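July 11, 2022 - Druswood workshop, tea corner

Spent the first part of the morning on the dishes, which I have been meaning to write up since March. Saeed and I finally agreed that the rack should live on the light wood table, with its gray tray underneath, and I must say I like having it there. Plates go in the slanted loops, tall glasses go toward the corner with the thick peg, standing up. Bronisława would still prefer them upside down, and she may well be right about the dust, but we are trying it my way for 2 weeks.

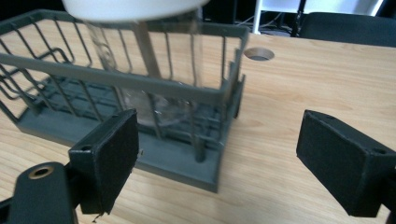 I also want to settle the question of the tray. Hooman thinks it needs emptying every evening, and I told him I'd be glad to do it on the days I lock up. The ribs hold on to tea stains something awful - a soft brush and a little baking soda did the job last time, so please don't take the steel wool to it, dear colleagues.

Rafsan, your good mug is on the shelf by the kettle, safe and sound. Still to do: ask at Widstead for more dish towels, and find a hook for the brush.

T. Opoku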